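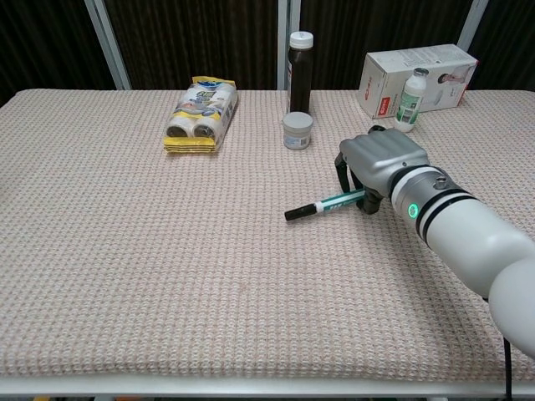 3.2 Landing records and charter effort

November. By the Kondumside inshore fisheries group

Charter skippers working out of Farkton fill in a paper log after each trip. The log asks for the launch time, the marks fished, the number of rods, and the number of each species kept or released. We collected 323 of these logs from 18 boats over one season. Trips that were called off before the first line went down were left out.

Effort was counted in rod hours. A trip with six rods and four hours of fishing gave 24 rod hours, whether or not every angler fished the whole time. Skippers told us that on rough days two or three guests often stop early, so effort on those days is probably too high and the catch rate too low. We did not correct for this.

Most trips fished one of 2 areas, the Fröhlich bank and the shallow ground inside it. Catch rates for pollack were higher on the bank in every month we have logs for. Bass came almost entirely from the shallow ground, mainly on the last two hours of the flood. Figure 4 shows the catch rate by month for both species. The gap in late summer is a stretch of easterly wind when few boats went out.

Released fish were harder to deal with. Some skippers wrote down every undersized fish, and others wrote "several" or left the box blank. Blank boxes were treated as missing and not as zero. This removed 41 logs from the release totals but left them in the landings.

Figure 4. Fish kept per 100 rod hours, by month and area.

Related items
Flerkier tagging survey: first returns
Bait choice and hook size in the Farkton bass fishery
Notes on drift fishing over the Fröhlich bank

Contact | Copyright Kondumside inshore fisheries group | Back to top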